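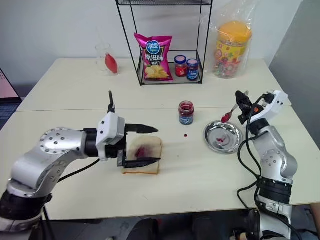

Two-arm jam spreading, with the left gripper on the bread and the right gripper holding a spoon above a metal plate.

Gandard bread test

The Gandard bread test is a bench task for comparing robot grippers and arm controllers. In the test, a robot with two arms puts jam on a slice of soft bread. It was proposed by Mwanahawa Koech, an engineer at the Holovko workshop, and the first written rules are dated May 4, 2020.

Procedure

One arm keeps the slice in its place on the table. The other arm takes jam with a spoon and brings it to the bread. A complete run has 20 attempts with each gripper, and a new slice is used for every attempt. The controller must stay the same when grippers are compared, and the grippers must stay the same when controllers are compared.

Scoring

Each attempt receives from 0 to 5 points. The full score is given when the jam covers the middle of the slice and the crust is not torn. Jam which falls on the table costs one point. If the spoon is dropped, the attempt receives no points. Marks left by the fingers are written down but do not change the score.

Grippers

Parallel grippers with serrated fingers are the most usual choice. The teeth give a good hold on a thin spoon handle, but they can press lines into fresh bread. The Flaltik fingers, which have a smooth rubber surface, were made to avoid this. In the comparison of 2020 they left fewer marks, but the spoon turned in the grip in 4 attempts. Koech later recommended a different type of finger for each arm.

Controllers

The Zurisier controller limits the force of each arm separately. Earlier controllers used in the test had only a position mode, and with these the height of the table had to be measured again before every run.

Criticism

Some users say that the result depends too much on the jam, as a thin jam leaves the spoon more easily than a thick one. The rules do not name a brand or a temperature.

See also
Bimanual manipulation
Force control
Parallel gripper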